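The hall wall at Prundness

Small house, end of a terrace, Ollton side of the river. Bahman Ghasemi bought it in April and started with the walls, which everyone told him not to do.

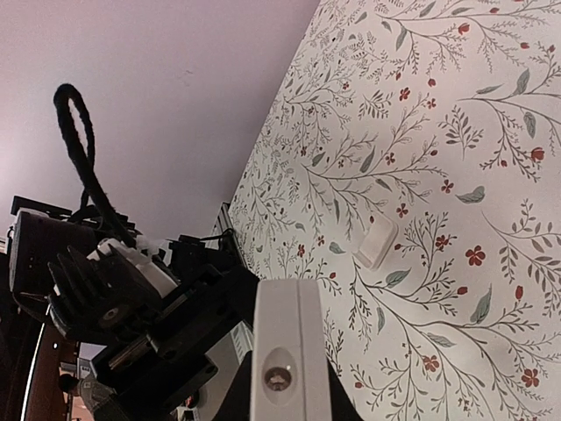 Pattern first, then. He'd lived with magnolia for years and was sick of it. Two rolls from Grirnine, 162 pounds the pair, hung in an afternoon with Thibault Hervieu on the other end of the pasting table. A lot of swearing. One seam by the door still doesnt meet and he's stopped looking at it.

The wood stayed brown. Thibault wanted it painted, Bahman said no, end of chat. A patterned wall likes something plain and dark next to it, and stripping it would have meant another week of dust.

Budget for the room was 1,000. Spent so far: 651, most of it on the floor. Lamp still to come, from Poulain if they ever ring back.

His advice for anyone starting? Buy a spare roll. Keep the lable with the batch number on. And do the corners in the morning, before you're tired and cross.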